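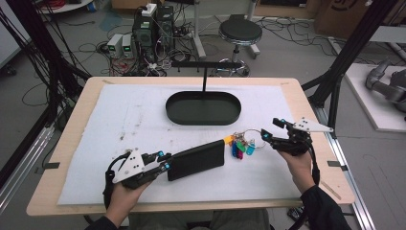
A black wallet or card case on the white padding of a worktable.

Lost property office in Udberg gets a second life, and a longer counter

By Lorraine Hollis

UDBERG. If you have ever left a glove on the number 50 bus, and most of us who grew up here have done it more than once, you will know the little green door beside the old ticket hall. It has been shut since spring, and plenty of people had quietly decided it was never going to open again. Well, it has, and on its first morning back there was a line down the steps before eight o'clock, with a dog in it and two strollers and a man who had come to ask after an umbrella he lost before the summer.

The Udberg lost property office is back in business, run by the town and the Caron bus company together, with a longer counter, proper shelving and, at last, a radiator that works. Anything handed in on a bus, at the station, at the swimming pool or in the covered market will now end up in the same place. Until this year those four kept their own boxes, and you could spend a whole afternoon walking from one to the next asking after the same scarf.

Manuela Longo has looked after the office for long enough that people greet her by name in the bakery and then look guilty, as though they ought to be collecting something. She spent the months of the closure in a borrowed room above the pool, sorting through everything the four boxes had gathered between them, and she wrote it all up by hand before any of it went into the new computer list. The total came to 1,630 items.

"I knew it would be a lot, but I did think there would be fewer hats," she told me, and then went off to find me one of the better ones, a sort of velvet affair with a pheasant feather that has been waiting for its owner since a wedding in June.

Clothing makes up the largest share by a long way. After that come keys, then umbrellas, then wallets, purses and card cases, of which there were 83 on the list at reopening. Those get special treatment. Anything with a name inside is looked up the same day, and the owner gets a phone call if a number can be found or a letter if it can't. Cash is counted by two people, written down and put in the safe. Wallets with nothing in them to say whose they are stay in a locked drawer, and you will be asked to describe yours properly before anybody opens it, so do try to remember what color the lining is.

I had a long chat on the steps with Ginette Besnard, who had come down from Skillau on the early bus to ask about her late husband's reading glasses. She had asked at the station in the spring and been sent to the market, and at the market they had sent her back to the station, and after that she had more or less given up. The glasses were on the second shelf, in their brown case, with a pool ticket tucked in beside them. She put them in her coat pocket and kept her hand on them all the time we were talking.

Not everything is so easily returned. There is a trombone with no mouthpiece. There is a single ski. There is a birthday cake tin (empty, I'm glad to say) and a framed certificate for swimming 50 meters, awarded to a child whose name has faded clean away. If that was you, Manuela would dearly like to hear from you.

The new rules are simple enough. Items will be kept for six months, and wallets, jewelry and phones for a full year. Whatever is left over after that will be sold in the market hall, with the money going toward bus passes for school students. The first sale is planned for December, and Séverine Le Goff, who handles the arrangements at the town hall, says 689 of the items now on the shelves will be old enough to go into it if their owners don't turn up first. She is rather hoping they will. "We would much prefer to have a small sale," she said. "Please come and get your coats."

There is no charge for picking up anything found in town. Things left on the buses used to carry a small fee, and Caron has agreed to drop it for the first year and see how that goes. Lionel Gaillard, who drives the Skillau route and has been bringing in a full bag at the end of most shifts, was pleased about that. He said people used to tell him to keep the thing when they heard they would have to pay for it, and he really has no use for any more children's mittens.

The office is open weekday mornings from eight until noon, and again from four until half past six for those who work. If you can't get there, you can ring and leave a description, and somebody will call you back by the following day. Bring some form of identification when you come to collect, along with a bag if you think you may have lost more than one thing.

The umbrella, by the way, had not been found. Its owner was given a form to fill in and the loan of a striped one to get home with, and he has promised to bring it back.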